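How many examples per task before it's worth training?

Posted in Wellis Community Help > Data collection
July 2026
3 replies

proltcombe_lab
We're collecting with hand-held grippers for a set of tidying tasks: clearing dishes, moving boxes between shelves, straightening cushions. So far we have 2422 episodes across 17 tasks. The split is very uneven. Dish clearing has several hundred and a couple of the shelf tasks have hardly any, mainly because people kept picking the quick ones.

My first training run on everything together does fine on dishes and falls apart on shelves. It reaches for the right level and then closes too early, or closes on the edge of the shelf.

Two things I'd like to know. Should I stop and even out the numbers before training again, or can I weight the small tasks more heavily and keep going? And does it matter that nearly all of it comes from one room? I can get access to a second room in November but not before.

We use Flomo for labeling and cut the episodes by hand. Each operator does a short mapping pass at the start of a session and then goes straight into the tasks.

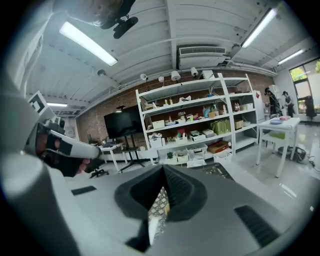
Royer
Weighting will only get you so far. If a shelf task has a few dozen episodes and you repeat them ten times per pass, the model sees the same few dozen grasps ten times. It learns those box positions very well and nothing else. I'd go and collect more shelf episodes first.

Before you do, watch the ones you already have. Closing too early is often in the data. People wearing a gripper get into a rhythm and start squeezing while the hand is still moving, and on a dish on an open table you get away with it. On a shelf you don't. Ask your operators to come to a full stop in front of the object, then close, then pull straight back. It feels slow and they will complain. We threw out a good part of our first batch for this and the second run was noticeably better with fewer episodes in it.

Also check your start poses. Ours nearly all began from the same spot on the floor because that was where the charging cable reached.

On the one room: it matters, but less than the shelf problem. You can do a lot before November by moving things. Change which level the boxes are on, turn the table, swap the lights on and off, put the shelf contents somewhere else. Write down each arrangement so you can hold one out for testing. If you test on an arrangement that was in training you'll fool yourself.

dmk_wellis
just collect more, 2422 is not a lot for that many tasks

fieldnotes_b
Agree with most of what Royer wrote. One addition about who picks the task. Don't let the operators choose. We print a list at the start of each session with the tasks in shuffled order, 5 episodes per task, and they work down it. If an episode goes wrong they mark it and redo it at the end of the block — not straight away, or you get a string of near-identical retries.

Keep some of the failed ones, in a separate folder. I don't train on them, but they're handy when you want to see where a task is hard.

About the hand cutting: have 2 people cut the same small set and compare. Ours disagreed by almost a second on where a grasp began, and for shelf work that's a big part of the motion. Once they'd agreed on a rule (first frame where the fingers start to move) the early closing got better without any new data at all. I would try that first, it's an afternoon's work.

proltcombe_lab
Thanks both. I went back through the shelf episodes and Royer is right, in a lot of them the fingers start closing well before the hand has stopped. I'll do the comparison on the cuts this week and switch to the shuffled list. Will post again when the next run is finished.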